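Cleaning and keeping fossils at the kitchen table

Sooner or later somebody in the house comes home from a beach or a road cut with a pocketful of rocks and announces that they are fossils. Some of them even are. What follows is how we deal with them at our place, on the same surface where we eat dinner, with tools that mostly came out of a drawer.

First, look before you scrub. A surprising number of good specimens have been ruined by enthusiasm and a wire brush. Hold the rock under a desk lamp tilted low to one side, so the light rakes across it. Ribs, growth lines and the edges of shells jump out in the shadows. Mark anything you want to keep with a dab of chalk, and stay away from it until you know how hard the rock is.

Testing hardness is easy. Pick a corner with nothing interesting on it and drag a sewing needle across. If the needle leaves a groove, you have soft shale or chalk and should keep it away from water for now. If the needle leaves a shiny gray streak, that's the needle losing.
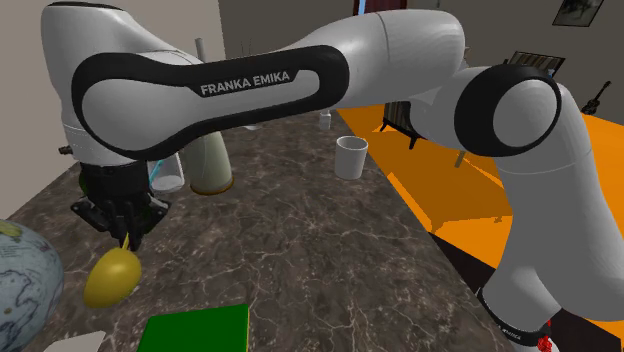

For hard limestone, a soak is fine. Use a plastic tub, cool water and one drop of dish soap, and leave it overnight. One drop. I once used a good squirt and spent the evening rinsing foam out of a brachiopod. Next day, go over it with an old toothbrush, and please retire that toothbrush in some obvious way. I cut a notch in the handle of mine after an incident we no longer discuss.

Shale is another story. It drinks water, swells, and comes apart in pages like a dropped phone book. Let it dry slowly in a closed cardboard box for a week or two, then use a soft paintbrush and patience. A bamboo skewer sharpened with a pencil sharpener will lift most of the stubborn bits. Steel dental picks look more serious, and they leave serious scratches.

About vinegar. Every household tips page loves vinegar, and it will certainly clean a limestone fossil, in the sense that it dissolves limestone and the fossil is usually limestone too. If your shell has been replaced by silica, a long vinegar bath can free it beautifully. If it hasn't, you'll end up with a cloudy jar and a lesson. Try it on a broken scrap first, outdoors or by an open window, with the lid resting loosely on top.

Things do snap. For clean breaks I use a thin acetate glue, the kind that softens again in acetone, so that a crooked join can be taken apart. Superglue is forever, including on your thumb. Stand the pieces in a tray of dry rice or clean sand while the glue sets, with the join level, and gravity will do the clamping for free. Put the tray somewhere the cat doesn't go. (There is no such place, but try.)

Now labels, the dullest part and the one that matters most. A fossil without a locality is a paperweight. Write down where it came from and which layer on the day you bring it home, because by the following June every quarry will look alike in your memory. I have a lovely coral that is from either Medora or Millberg, and I have been staring at it for years in the hope that it will tell me.
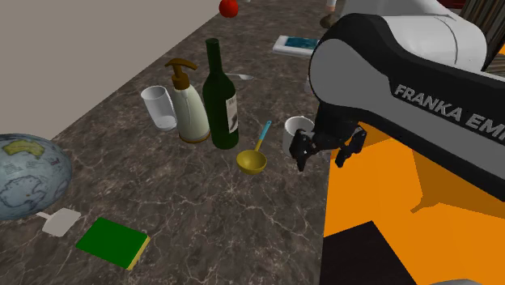 Paint a small patch of clear nail polish on the underside, let it dry, write a number on it in fine black ink, and seal it with a second coat. The number goes in a notebook. Mine started at 1,000 on the theory that it would look impressive, and I can report that it has impressed no visitors so far. Pencil or archival ink is best for the paper label, as ballpoint fades to a polite suggestion.

Egg cartons make decent storage for small pieces, as long as they're the pulp kind and you swap them out when they get tatty. Avoid oak drawers, however handsome. Oak gives off acid vapor, and over the years shells kept in it can grow a white fuzz. A metal cabinet is better, and a stack of lidded plastic boxes is cheaper.

Pyrite fossils need more care than all the rest together. Keep them bone dry in a sealed box with a packet of silica gel, and if one starts to smell of sulfur and shed yellowish powder, move it away from its neighbors at once.

Last, the sink. Never rinse rock dust or clay down the kitchen drain. Clean over a bucket, let the mud settle, pour the water on the garden and scrape the rest into the trash. Plumbers charge by the hour, and they don't take trilobites - I asked.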